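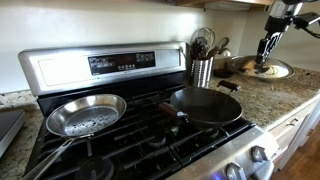 Bulport Solidarity Conference Records

Version 12, released Saturday, December 14, 2019

Summary

This data set holds session records from trade union and international solidarity conferences held in Bulport. Each row in the main table is one session: a plenary, a workshop, a panel or a fringe meeting. The set covers 177 sessions. Speaker names are included only where the printed program listed them.

The records were compiled by Tassanee Boonchu and Rodel Lagman from programs, minutes and delegate packs in the Dimaculangan collection. Nomvula Oosthuizen coded the motions. Questions about coding go to her, questions about sources to Rodel Lagman.

Files

sessions.csv – one row per session, 177 rows
motions.csv – one row per motion put to a vote, 124 rows
speakers.csv – one row per listed speaker per session
organizations.csv – standard names and known variants
codebook.txt – value lists for all coded fields

All files are UTF-8, comma separated, with a header row. Empty cells mean the source gave no value. The string NA is not used anywhere.

Main fields in sessions.csv

session_id: Stable across versions. Deleted ids are not reused.
conf_id: Conference the session belongs to.
format: plenary, workshop, panel, fringe, other.
region: The country or region the session was mainly concerned with. Sessions on more than one region are coded "multi". Before version 9 they were coded by the first region named in the title, so counts by region do not match older releases.
host_org: Key to organizations.csv.
source_type: program, minutes, both.

Main fields in motions.csv

Of the 124 motions, 119 have a recorded result. The rest were remitted or the page with the vote is missing. The field result takes carried, lost, remitted or blank. A motion carried as amended is coded carried, with amended set to 1. Card votes and hand votes are not told apart before the delegate packs begin to record the method.

Composite motions get one row. The ids of the original texts are listed in composite_of, separated by semicolons.

Known problems

Workshop titles in the programs were often changed on the day. Where minutes exist, the title in the minutes is used and the printed one is kept in title_program.

Several unions merged or changed names during the period. organizations.csv links old and new names but does not treat them as one body. Users who want a continuous series have to join on successor_id.

Attendance is not included. The figures in the delegate packs are registrations, and the two sets of minutes that give a head count disagree with them.

Fringe meetings are under-recorded. Many were advertised by leaflet only.

Changes since version 11

Fixed swapped mover and seconder in the September conference motions (reported by Virgilio Castillo).
Added successor_id.
Removed duplicate panel rows created by the Graltard import script.
Dates are now year-month-day throughout.

Use

Free for research and union education. Please give the version number when citing. Scans of the source pages are not part of the release – requests to view them should name the session_id.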